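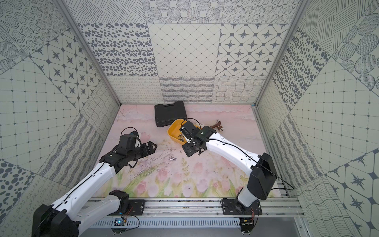
*Item 2: patterned tile walls and tulip mat, as set up*

# Minutes, Display and Finishes Group

6/11/13, Sutum back office. Quorum met. Minutes of the previous meeting accepted with one correction: the Navby quote was for supply only, and the last minutes made it sound as if fitting was included.

## 1. Spending to date

Tile and mat costs stand at 900 against a limit of 2000. One member asked whether that figure included the silver aluminum corner posts. It does not. The posts are on a separate order, number 3104, and the group was asked to take it on trust that they come out under the limit too. The group declined. The paperwork for 3104 is to be brought to the next meeting.

## 2. Tile walls

The mixed layout was put forward as finished. Discussion was long.

The case in favor was that grey and white ties everything together and that no single pattern has to carry a whole wall. Several members doubted this. The spotted tile and the eight-pointed stars both sit in the upper part of the back wall with the fine diamond lattice between them, and it was felt the lattice loses badly. One member said it reads as a sample board. The reply was that Liline sells it as a patchwork range. The group noted that Liline would say that.

The wavy stripes low in the center of the back wall were liked by most. The looping curls to the left of them were called fussy. Support for the strip of dotted circles and hatched rounds along the top was lukewarm, and it was asked what the strip does that plain white would not. No answer was recorded.

A proposal to do all three walls in the star pattern was voted down on cost. A proposal to leave the tiles alone until spring passed, without much enthusiasm.

## 3. Floor mat

Pale pink, watercolor tulips with green stems. Darwish supplied it and describes it as "neutral." The group does not agree that pink tulips are neutral, least of all against that much grey pattern.

There was also a question about the thin dark branch-like marks left of center. Some took them for part of the artwork, others thought they looked like a printing fault. Darwish to be asked for the catalog sheet before anyone complains. The view that the fade to plain pink toward the back is the best part of the mat was shared by everyone present, including those who want it gone.

Decision: keep for now, no second mat to be ordered.

## 4. Actions

- Bring order 3104 to the next meeting.
- Get the catalog sheet from Darwish.
- Ask Navby for a price with fitting, in writing this time.

## 5. Any other business

A request to discuss paint was ruled out of order, as it was last time. Next meeting later in November, same room.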